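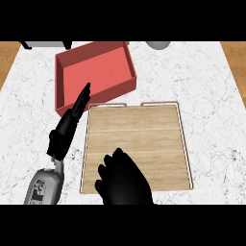 OK so start with worktops, everyone in the room has one and everyone has an opinion. Say hello, say thanks to Urszula Pawłowska for the slot. Talk is 25 mins, 20 if the kettle queue was long. Main point up front: most small kitchens get replaced when they only needed sorting out. White marble pattern with grey veins, like the top on the screen, hides crumbs, hides tea drips, and it shows every bit of beetroot. Ask for hands up, who has got white? Who regrets it? Wait for the laugh. Move on.

Slide 2. The Marciniak flat
Galley kitchen, one window, door opens the wrong way. Owners had saved 2,000 and were told it wouldn't touch it. Wanted new units all down one side. We said no, keep the carcasses, change the doors, move the bin.
Went through every cupboard with them on a Saturday. Three fish kettles. They don't eat fish. (pause)
DON'T get stuck on the tap story. Last time took ages.

Slide 3. Where the money went
Doors and handles first, then the light over the sink, then the plumber. Plumber was the shock. Read the list off the slide, no need to explain each one.
Handles came from Homero, wrong size, sent back, came again in April. Order a single one first and try it on a door!!

Slide 4. Things people ask me
Can you paint tiles? Yes, but not behind the hob.
Oiled wood or sealed? Depends if you are the sort of person who will oil it. I'm not.
Open shelves? Dust. Grease. Only for stuff you use every day.
Should the fridge go next to the cooker? Rather not, but in a galley you get what you get. Leave a gap, check teh booklet for how much.

Slide 5. Radosław's drawing
Credit Radosław Michalski, he drew the plan. Point at the door swing. Rehung it on the other side, one morning's work, and it gave them a whole extra bit of wall. Best thing we did in that flat and the cheapest. Say it twice if people are writing.

Slide 6. Homework
Tape on the floor before you buy anything. Walk round it for a week. Carry a full pan to the sink, open the oven with somebody standing behind you.
Measure the window sill aswell, people always forget and then the tap won't clear it.

Questions. If no one asks, ask them what's in the drawer under the oven.
Handouts by the door, take the spare ones home. Give the clicker back to Urszula.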